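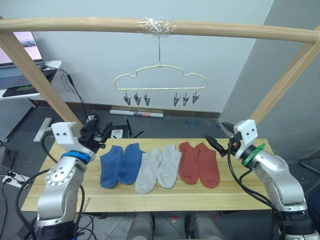
Went to the open day at Vimudton this afternoon. It's the robotics workshop over in Tosercombe, on the lane behind the old bus depot. Posting my notes as a thread so I can find them later.

I got there at 2, which was when the sock demo was listed. The sign-in desk gives you a sticker with your first name and a sheet with the times. Parking is on the street only.

The task is simple to say. Socks lie on a table, and a robot with two arms hangs them on a clip hanger, the kind you use on a balcony. They call the setup Kioko. I didn't ask where the name comes from.

Precious Pillay gave the talk. She works on the grippers and spoke for a few minutes before each run. Her main point was that cloth is hard for a robot because it never holds the same shape. A box is a box every time you pick it up. A sock folds over where you grab it.

The clips are the other half of it. A clothespin-style clip has to be open at the right moment with the fabric in the right spot. People do that by feel. She said most of their failed runs go wrong at the clip, and picking the sock up off the table is the part they worry about less.

The hanger also moves. It's on a hook, so any touch can set it swinging. Someone near me asked why they don't bolt it down. Precious said they tried it early on and got better numbers, but people at home don't bolt their hangers down, so they went back to the hook.
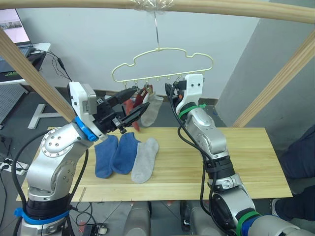 It is slow. I'll say that plainly for anyone expecting a factory video. I could hang a week of socks in the time one run takes. The slow speed is a setting, and she said they don't raise it when visitors are in the room.

I watched 3 runs. One of them stopped early after a sock slipped, and they just reset and started over. No fuss about it. I liked that they left it in the program and didn't switch to a recording.

Shabani Masanja handles the software side and took questions at the desk afterward. He told me the arms learn from people guiding them through the job many times - there's no list of exact moves typed in. He also said new sock colors used to throw it off more than they do now.

A boy asked him if it could do the matching too. Shabani said sorting pairs is a separate project and it isn't ready to show. The boy told him his dad isn't ready either.
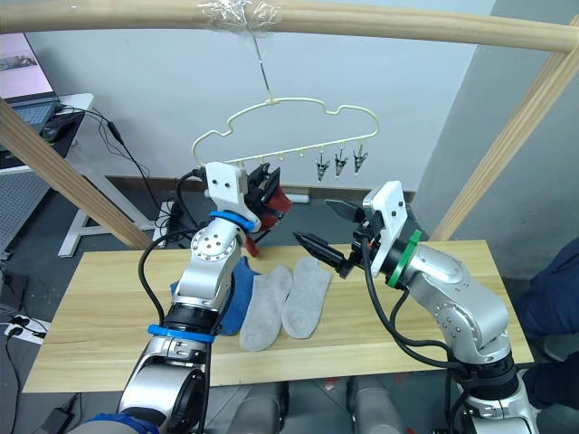

Is it meant to be sold for home use?
Shabani's answer was that there are no plans for a home product. The sock task is practice for handling soft things in general. Their partner Etwood runs a linen service and wants help with small items that staff now clip up by hand.

I asked about jobs at Etwood, since my sister-in-law works in a laundry. He said that was a question for Etwood and he wouldn't guess. Fair enough, but I'd like someone from there at the next one.

Practical stuff: entry is free, kids are fine, the room is up 2 flights of stairs and the elevator is around the back by the loading door. Coffee is from a machine and it takes coins only.

They plan to do another open day in May. The sheet says towels may be added by then. I'll go if the time works, and I'll add to this thread if I do.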